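Dos brazos para recoger la mesa: montaje en el taller compartido de Clurnstead
Tercera entrega: de la bandeja al escurridor
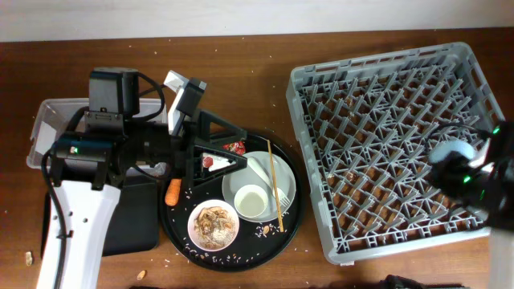
Cuaderno de taller n.º 16 · pág. 8

Si vienes de la segunda entrega, tienes dos brazos que se mueven, una fuente que ya no se apaga sola y una cantidad de bridas que preferimos no comentar. Si no vienes de ella, vuelve y haz el calibrado. Lo digo con cariño y con un motor quemado en el cajón.

En esta parte toca montar el puesto de trabajo y grabar la primera tarea completa: vaciar una bandeja de comida usada y pasar la vajilla a un escurridor. Lleva una tarde. Lorenz Eder dice que lleva dos horas, pero Lorenz también dijo que el soporte de la muñeca se imprimía sin relleno.

Lo que necesitas

Los dos brazos ya calibrados, con sus pinzas.
Una mesa que no cojee. La nuestra es la de comer, lo cual simplifica mucho el suministro de material.
Una bandeja redonda y oscura, con un plato blanco y un bol encima.
Un tenedor de plástico y un par de palillos.
Un escurridor de rejilla, grande y con las paredes altas.
Un recipiente de plástico para lo que no sea vajilla.
Restos de comida de verdad. El arroz es obligatorio.

Sobre esto último hubo debate. Las primeras pruebas las hicimos con platos limpios y salían preciosas. Luego pusimos un plato con salsa y el brazo lo soltó como si quemara. Desde entonces ensayamos con lo que deja la gente después de comer: granos por la bandeja y por la mesa, un envoltorio arrugado, un trozo de zanahoria en el borde, los palillos cruzados sobre el tenedor. La zanahoria es mejor pieza de prueba que cualquier cubo impreso, y sale más barata.

Paso 1. Colocar los brazos

Van uno a cada lado, con la bandeja en medio. El izquierdo se ocupa de la bandeja y el derecho del escurridor. Atornilla las bases o sujétalas con mordazas; la cinta de doble cara aguanta exactamente hasta que dejas de mirar.

Pasa los cables por fuera, pegados a la columna de la base, y déjales una vuelta amplia en las articulaciones. Mueve cada eje a mano hasta los topes, con la corriente quitada, y comprueba que ningún cable se tensa. Después enciende y mira los pilotos: en nuestro montaje, verde es que el motor responde. Si alguno se queda apagado, revisa primero el conector. Después vuelve a revisar el conector.

Paso 2. Repartir la mesa

El escurridor va a la derecha, vacío, con sitio para que la pinza entre desde arriba sin rozar la pared. La bandeja, en el centro. El recipiente, detrás del brazo izquierdo, que es donde menos estorba y donde más cuesta llegar. Se puede poner en otro lado. Nosotros lo cambiamos tantas veces que al final ganó el sitio malo por agotamiento.

Marca la posición de la bandeja con dos trocitos de cinta de carrocero. No hace falta que caiga siempre en el mismo punto, pero conviene saber cuánto la has movido cuando algo empiece a fallar.

Paso 3. Cargar la configuración

Usamos Mover, el programa que escribió Adaeze Obi para el taller. Crea un perfil nuevo, ponle un nombre que entiendas en marzo y ajusta estos valores:

Velocidad máxima: 796 pasos por segundo. Con más, los vasitos viajan más rápido que su contenido.
Fuerza de cierre: 6 para los palillos, 16 para el plato.
Altura de paso sobre el escurridor: 8 cm por encima del borde.

Los valores de fuerza son la escala interna de Mover, sin unidades. Adaeze promete documentarla. Tenemos la promesa enmarcada.

Paso 4. Elegir el orden

Lo pequeño y suelto, primero. Nuestra secuencia es esta:

1. Zanahoria y trozos grandes de comida, al recipiente.
2. Envoltorios, al recipiente también.
3. Palillos.
4. Tenedor.
5. Vasito. Si tiene líquido, despacio y en vertical.
6. Bol.
7. Plato.

Los palillos van antes que el tenedor por la sencilla razón de que suelen estar encima. Si en tu mesa caen al revés, invierte el orden y apúntalo en el perfil, porque dentro de una semana jurarás que lo has hecho siempre así.

Paso 5. La primera pasada

Empieza por la zanahoria. Baja la pinza izquierda sobre el borde de la bandeja con los dedos abiertos y para justo antes de tocar. Comprueba desde un lado, agachándote, que los dedos quedan a la misma altura; desde arriba todo parece alineado. Cierra, sube en vertical y solo entonces gira hacia el recipiente.

Repite hasta que salga seguido sin corregir. Luego pasa al envoltorio, que es más traicionero: se deja coger de cualquier manera y se suelta de cualquier otra. A nosotros nos funciona pellizcarlo por un pico.

El plato déjalo para el final también en los ensayos. Se coge por el borde, con la pinza inclinada, y se pasa al brazo derecho en el hueco que queda entre bandeja y escurridor. El derecho espera encima de la rejilla, no al lado. Si espera al lado, barre.

Cuando algo va mal

La pinza cierra en el aire. Casi siempre es la altura de la mesa. Vuelve a medirla; si has cambiado de mantel, ya tienes al culpable.

Los palillos giran al levantarlos. Agárralos más cerca del centro. Baja la fuerza un punto si crujen.

El brazo derecho tiembla sobre el escurridor. Mira el apriete del segundo eje. En el nuestro faltaba un tornillo, que apareció en el bolsillo de Lorenz.

Se arrastran los granos de arroz. Sí. Se arrastran. El arroz de la mesa se recoge con un trapo, y el trapo con la mano, que sigue siendo el mejor actuador que tenemos en Clurnstead.

Antes de recoger

Guarda el perfil y haz una copia fuera del portátil del taller. Lleva los brazos a reposo antes de cortar la corriente, o caerán con todo su peso sobre lo que haya debajo, y lo que hay debajo suele ser la cena de alguien. Limpia los dedos de las pinzas con un paño húmedo, sin mojar los motores.

En la cuarta entrega: vasos altos, una esponja y por qué hemos vuelto a cambiar de sitio el recipiente.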